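Puzzle Makers Should Publish Their Tolerances

A wooden puzzle is a set of parts that must fit a cavity. The fit depends on clearance, and clearance is a number. Most sellers list the outer size of the tray, the age range and the finish. Few list the gap between the assembled pieces and the tray wall, and that gap decides whether the last piece drops in or has to be pushed.

The tangram is a good test case. It has 7 pieces, 5 of them triangles, and every edge meets another edge or the wall. An error on one long side carries through the whole square. Wood also moves across the grain as humidity changes, so a set cut tight in a dry shop can bind in July.

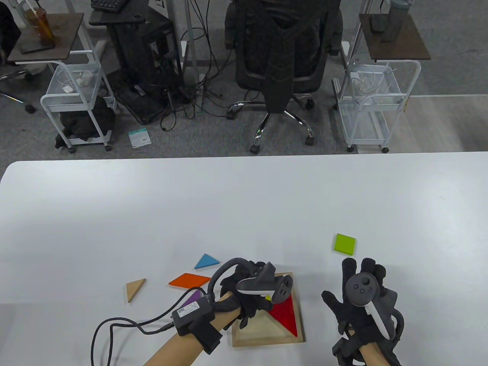 Jarcombe prints a clearance figure on its box. Flamer does not, and its support page tells buyers to sand any piece that sticks. I consider that a defect passed to the customer. Sanding one edge changes the angle as well as the length, and the error shows up in every other figure built with that piece.

The usual objection is cost. A shop cutting 1,000 sets per run already measures samples — it has to, or the saw drifts. Printing the result adds one line to a label. I would pay more for a set with that line on it, and I would stop buying sets without it.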